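Cleaning Up After the Record Collection: Household Tips for People Who Own Too Much Music

Posted 21st February in Home & Hobby

My collection stands at 548 albums, which I mention only so you know whose advice you're getting. I have ruined a fair number of them personally. A copy of the first Nudo EP went soft on a sunny windowsill and now plays like a cereal bowl, and I own a box of hip-hop mixtapes on burned CDs that lived through two moves and one spilled iced coffee. What follows is what I do now.

Store them upright, and mean it

Records go straight up and down, like books. A leaning stack will dish the ones at the bottom of the lean, and a flat pile does worse, with ring wear on every sleeve as a bonus. If a shelf is half full, use a bookend. I used a brick in a sock for years and the sock was the expensive part.

Leave enough slack to slide one out with two fingers. If you have to brace a foot against the cabinet, you need another cabinet, or fewer live double albums.

Check what the shelf is rated for. Vinyl is heavy in a way that sneaks up on you, and a bargain bookcase will start to smile in the middle around January, right after the gift-giving season.

Washing the grooves

Dry brush before every play. Carbon fiber brush, platter turning, light touch, then sweep the dust off toward the edge. The brush should barely touch. You are not scrubbing a skillet.

For a flea market find that looks like it was stored in a chicken coop, wash it. Distilled water, a tiny drop of plain dish soap, a clean microfiber cloth, and wipe along the grooves in a circle. Rinse with more distilled water. Keep the label dry. Stand the record in a dish rack and leave it alone until it's completely dry, which takes longer than you want it to.

Skip rubbing alcohol on old 78s. Many are shellac, and alcohol will take the music off along with the dirt.

Stickers from the used bin come off a plastic outer sleeve with a hair dryer on low. On the bare cardboard, go slowly or leave it. I have a nice pressing of Palamarchuk's second album with a clean white rectangle where the price and part of the drummer used to be.

Around the turntable

The surface under the player matters more than people think. Dust on the counter is dust on the record by the second side. Take the player off, wipe everything, let it dry, put it back. Spray onto a cloth if there is any gear nearby, and keep the bottle well away from the cartridge.
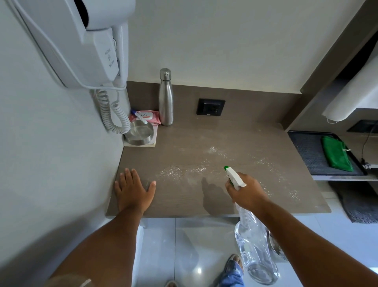

A fine mist goes a long way on a wood-grain top.

Don't use furniture polish anywhere near the deck. It leaves a film, the film catches lint, and your fingers carry both to side A.

The dust cover gets a damp microfiber cloth and nothing else. Paper towels will scratch it. Mine has a set of swirls that catch the evening light beautifully, thank you.

CDs and the shame drawer

Wipe a disc from the center straight out to the edge. Going around in circles puts scratches right along the data, where the player has the most trouble with them.

Cracked jewel cases can be swapped for a few cents each. Buy a pack and do the whole batch in one evening. I got through 42 of them during a single reissue of the Flistlow box set, including the disc of alternate takes that should have stayed alternate.

Burned discs fade. If you have a friend's demo on a disc with marker all over it, copy it to a drive this week, then copy it to another drive.

Cables, headphones, sweat

Coil cables loosely, over and under, and tie them with a strip of hook-and-loop tape. Wrapping them around your elbow puts a twist in the wire, and eventually you'll be listening to the left half of everything.

Ear pads can be wiped with a barely damp cloth. If they're flaking black crumbs onto your neck, wiping won't help, so order new ones.

Silicone earbud tips pull off and can be soaked in warm soapy water. Give them a full 24 hours to dry before they go back on. The buds themselves stay out of the sink.

Concert shirts

Inside out, cold water, hang to dry. A dryer on high will crack the print across the tour dates, starting with the one you attended. My Stundville Amphitheater shirt has lost most of its back and now appears to commemorate a tour of Ohio and a comma.

If the print has gone sticky, keep it from folding onto itself. Slip a sheet of parchment paper inside the fold and put the shirt at the top of the pile.

Next month: getting candle wax out of a speaker grille.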